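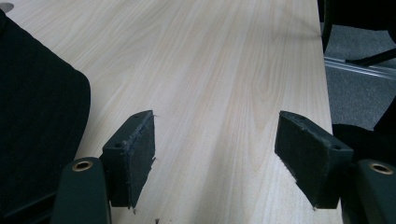
Tabletop in a light wood-grain finish

Print this page | E-mail this page

Peresus Community Help > Offices and Meeting Rooms > Furniture

Returning leased tables: what is considered normal wear?

Verena Bühler
Our office leases its meeting tables under a three-year agreement that ends in January. The agreement states that the tables must be returned "in good condition, allowing for normal wear," but it does not define normal wear. The deposit is $500. Several tables have dull patches where people rest their forearms, and one has a chipped corner. I would be grateful for guidance on two points. First, are dull patches generally charged to the customer? Second, should we arrange for the chip to be repaired before the return inspection, or leave it as it is?

Brunner
The first step is to read the schedule attached to the agreement. Many leases place the definition of wear there and leave it out of the main text. If no definition is given, write to the leasing company and request its return standard. Please make this request in writing and keep the reply.

Dulling from ordinary use is commonly accepted as wear. Chips, burns, deep scratches and swelling at the edges are commonly treated as damage. We returned a similar set of tables two years ago and were charged $100 for one damaged edge. The dull areas were noted on the report and no charge was made.

I would advise against repairing the chip without permission. A repair in the wrong shade may be charged as a full replacement, and some agreements prohibit any repair by the customer.

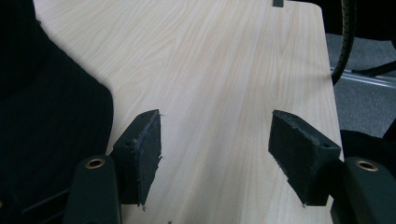

Page last changed: Saturday, June 29, 2024

Jirkix
Just use a wax filler stick. It matches well enough and takes five minutes. We did this and had no problems.

Wellstead
The previous suggestion should be treated with caution. Our department used filler on two tables, and the final invoice included $300 for refinishing. The lease required prior approval for repairs, and we had not obtained it.

I would add the following to Brunner's reply. Compare the delivery record with the tables as they are now, since existing marks are sometimes listed there. Ask for the inspection to be held on your premises with a member of your staff present. Do not sign the inspection report on the same day if any item is disputed. Clean the surfaces with a soft cloth and mild soap only, and do not apply polish, as it can make dull patches more noticeable.

Verena Bühler
Thank you. The schedule does contain a definition, on its last page. Surface dulling is excluded from charges. I have written to the company regarding the corner.

This topic has been viewed 1,129 times.

Print this page | E-mail this page

Related items
Who pays for collection at the end of a furniture lease?
Storing folding chairs in an unheated room
Deposit not returned after final inspection
Removing adhesive labels from desks and cabinets
Extending an equipment lease by one month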